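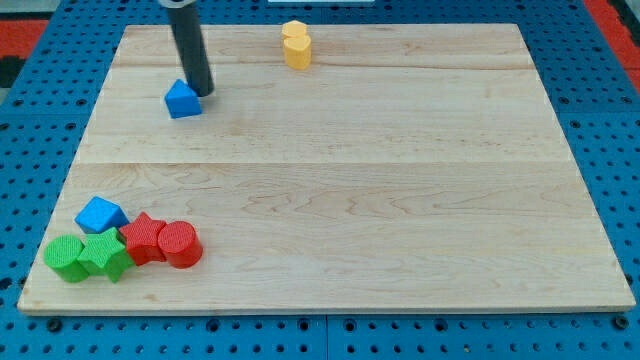 Kornska Maple Work Board: Review After a Summer of Use

Price paid: $119
Bought from: Hutchins, online
Reviewed: July 2024

I wanted a flat wooden surface to put over a pegboard table. The holes catch small parts, and anything with a narrow base leans when it lands on one. I had been using a $59 board from Jinau, which was fine for a year and then cupped at one corner.

The Kornska is bigger. On my table it leaves a border of blue pegboard on every side, so I can still get at the holes around the outside.

Surface

The maple is pale, with a fine wavy grain. It is made of joined planks and the seams are faint. I ran a fingernail over them and felt nothing. Blocks slide across the joints without catching. Blue and yellow blocks both show up well against the light wood, which matters if you work under a single overhead lamp like I do.

Flatness

Very good out of the box. A steel ruler laid corner to corner showed no light under it. I checked again after seven weeks and got the same result. An upright triangular block stays where I put it.

Finish

It came with a thin coat of oil. Kornska says to add more every few months. I used the Ustomon board oil I already had and it soaked in overnight. Marker ink does stain, so keep a sheet of paper down if you draw.

Complaints

It is heavy, and there are no handles or finger grooves. There are no feet either, so it shifted on the pegboard until I put shelf liner under it. The edges were a little sharp and I took them down with fine sandpaper. For this price that should have been done at the factory.

Verdict

Four out of five. I would buy it again, but look for a sale in August if you can wait.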